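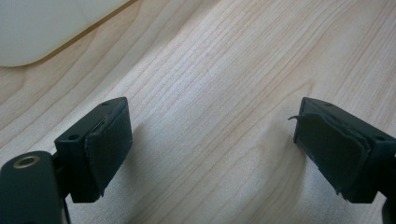 **Ticket 352: hand gripper, right pad lifting**
Site: Wasport, packing bench 9
Opened: January 2021
Priority: normal
Status: open, parts on order

**Reported**

Operator reports that small cartons rotate in the grip when closed at the normal setting. Second complaint from this bench since the Lornedus cell took over case loading.

**Inspection**

- Right pad: peeled at one upper corner, with a curled flap standing into the gap. Lower edge frayed and slightly lifted. Creases on the pad.
- Left pad: main face smooth. Edges a bit uneven, small ragged corner at the bottom.
- Finger blocks: no fault logged. Do not replace.

**Log**

1. Cleaned both pads with a dry cloth. Rotation still present on the test carton.
2. Swapped the test carton for one from a different batch. Same result.
3. Checked the closing force against the bench card. Within limits.
4. Did not re-glue the flap. A re-glued pad on bench 4 let go again within one shift.
5. Ordered a pad pair from Paltetti. Fit both sides together so the thickness matches.

**Usage**

The replacement interval on the card is 400 hours. It was written when the bench handled mixed cartons and the gripper was in use for part of the shift. With the cell running, operators get only the cartons it rejects, and nearly all of those go through the hand tool. The counter read 360 hours at inspection. The interval is too long for the current work.

**Operator comments**

Day crew say the job is now mostly picking up what the cell refuses. Less lifting, more wrist work, and longer stretches at one bench. They asked for rotation between benches every two hours. Passed to the shift lead; outside the scope of this ticket.

They also asked who is responsible for pad checks. Before the cell went in, the packers did them at handover. The handover sheet was replaced by the Petrenko screen, and the pad check was not carried across.

**Actions**

- [x] Tag gripper out of service
- [x] Issue spare to bench 9
- [ ] Fit new pads, repeat carton test
- [ ] Add pad check to the Petrenko handover screen
- [ ] Review the 400 hour interval for all reject benches

Keep the old pads in the bag with the ticket number until the interval review is closed.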